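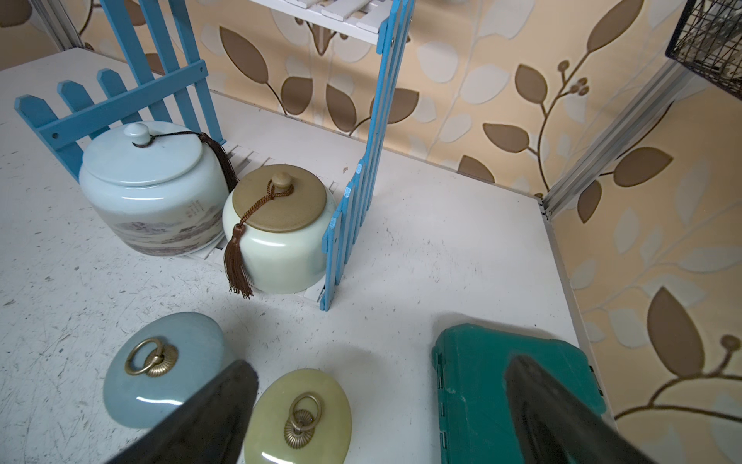
I bought the Vostholm wallpaper steamer in April, after losing an entire weekend to one bedroom wall with a scraper and a spray bottle. Never again! It cost me 78 dollars at the Hedbridge hardware place, and I've now done two rooms and most of a hallway with it, so I feel ready to have opinions.

First, the good stuff. It heats up in 12 minutes (the box says ten, whatever) and a full tank gave me close to 60 minutes of steam, enough for one long wall if you keep moving. The hose is nice and long, and the plate is light enough that my shoulder didn't hate me the next day. The old paper in the hallway had been painted over at least twice and it still came away in big floppy sheets once I'd scored it. Very satisfying - I kept calling people in to look.

Now the grumbles. The plate drips. Wear long sleeves and gloves, because that water is HOT and it runs straight down your arm when you work above your head. The cord is stingy too, so I had an extension lead trailing across the landing the whole time. And there's no light or beep when the tank gets low, it just sort of gives up.

I did look at the Tisby one, which is cheaper, but the tank is tiny and you'd be refilling all day. My neighbor swears by her Ríos, but that was some 90 dollars more and I only have the stairwell left to do.

Four stars from me. I'd buy it again, and I'd buy better gloves at the same time.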